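Tablecloth

A tablecloth is a cloth laid over a table, either to protect the surface from the meal or to protect the guests from the sight of the surface. It is among the oldest household linens still in daily use, and one of the few that people iron for company and then cover with plates.

Early cloths in Europe were plain and generous in size, and diners wiped their hands on the overhang. The separate napkin put an end to this in theory. Patterned cloths spread as printing on fabric became cheap, and flowers have led the field ever since, partly for their looks and partly for their talent for hiding gravy.
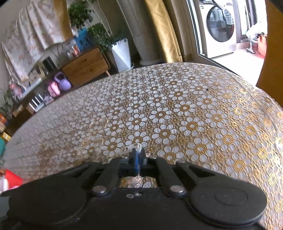

Sizing is a matter of the drop, meaning the length that hangs below the table's edge. For a round table, the drop is doubled and added to the diameter, so a 41-inch table with a drop of 5 inches calls for a cloth 51 inches across. Shops seldom stock that size. Formal settings favor a longer drop, which looks handsome until someone stands up with it tucked into a belt.

Writers on the subject disagree about nearly everything else. Fulgencio Segura, in The Skeva Book of Table Linen, spends 46 pages on folding and a single paragraph on washing – a ratio that suggests he had help at home. The rival Gallardo guide holds that a cloth should never be folded at all, only rolled, and is silent on where one keeps the roll.
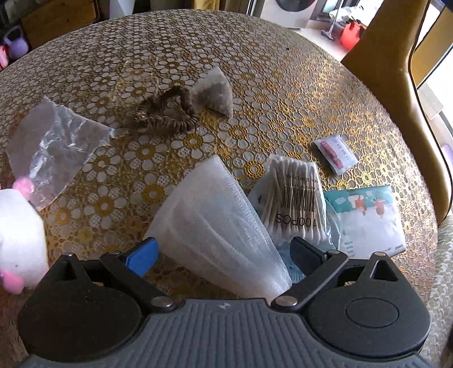
A round table with a cloth of white flower shapes and gold rosettes.

Wipe-clean cloths took over many kitchens in the last century. Purists object to them, usually from the far side of a dining room used twice a year.

See also: Doily; Napkin; Place mat; Table runner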